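Bench notebook, toy blaster line, Lutstead workshop
20th February. Flywheel cage and magazine feed, Sisay foam dart blaster
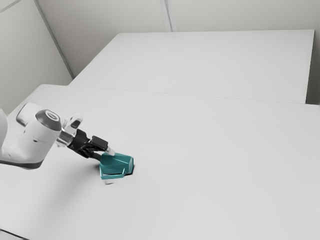 Why is the Sisay losing range after the first few darts in a full magazine?
The motors slow down with each dart and don't get back up to speed before the next one is pushed in. At a slow trigger pull the range holds. On full auto it drops from the fourth or fifth dart on, and the last few land well short.

Jabari ran the stock cage again this morning with fresh alkaline cells, then with the rechargeable pack. The pack is clearly better. Voltage at the motor tabs sags a lot less, and the sound of the wheels stays steadier through the burst. We had been blaming wheel wear up to now. I looked at the wheels under the lamp and they are a bit glazed but the grooves are still there. Cleaned them with alcohol on a swab anyway and it made no difference I could measure.

Total darts through blaster no. 3 is now 1,431 by Felista's tally sheet. She changes the darts out after some 700 shots, which I think is too late. The foam is soft behind the tip by then and the darts swerve. Set those aside for feed tests only and don't use them for range.

Feed problem, separate from the above. The pusher catches the back edge of the dart when the magazine is nearly empty. Spring pressure is low at that point and the dart sits nose down. Tried:

Stiffer spring from the Clulell sample bag. Fixes the last two darts but makes the magazine hard to load. Wyn could do it, a kid could not. No.

Original spring with a small wedge glued to the follower to lift the nose. Works. Three full magazines with no jam. The glue let go on the next one, so this needs to be molded in. Sent Romana a sketch with the wedge angle. She says the follower mold can take the change if we leave the side rails alone.

Shorter pusher stroke. Made it worse, put it back.

Trigger switch: the contact is rated fine for alkaline cells but gets warm with the rechargeable pack. Not hot, but I don't like it. If the pack becomes an option on the box we need the heavier switch. Dennis to ask Vurkville for a price at 800 pieces. He should ask about lead time too, last order of theirs came late and short.

Chronograph note. It gave silly readings until I moved it away from the window. Anything in the notebook from the afternoon session at the window bench should be crossed out. I have done my pages, Felista please do yours.

Jam door still pops open if the blaster is dropped on its left side. Latch is too shallow. Not looked at today.

Still to do:
Repeat the full auto test with new darts and the rechargeable pack, same magazine each time
Print two followers with the wedge built in
Measure the motor current at stall (Jabari has the clamp meter)
Find out who took the good calipers
Latch depth, compare with the older shell

Left blaster no. 3 in the drawer with the pack out. The cage screws are only finger tight, so tighten them before anyone fires it.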